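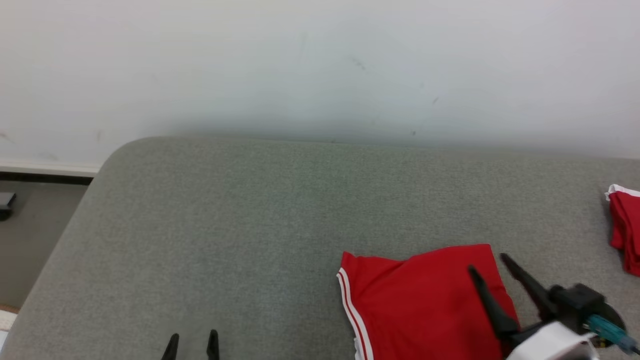
3.2 Maintenance of the folding cell

The Lomico cell at Cloltambridge has two arms working over a surface covered in gray fabric. Vanderleia Holanda set the finger gap and the home pose in October, and both were left alone for all 2,348 folds. Every 113 folds we stopped the cell, wiped the fingertips and checked the cable run on each wrist. Simone Lopes replaced the left fingers once, after fold 1,916 - the tips had worn smooth.

Figure 3 shows the left gripper close to a crumpled red shirt, with its cable and tag in view and a folded garment farther back.

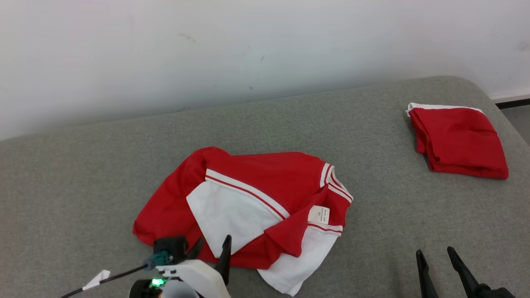
3.3 Recalibration

After the finger change we repeated the wrist calibration and kept the old values for the right arm.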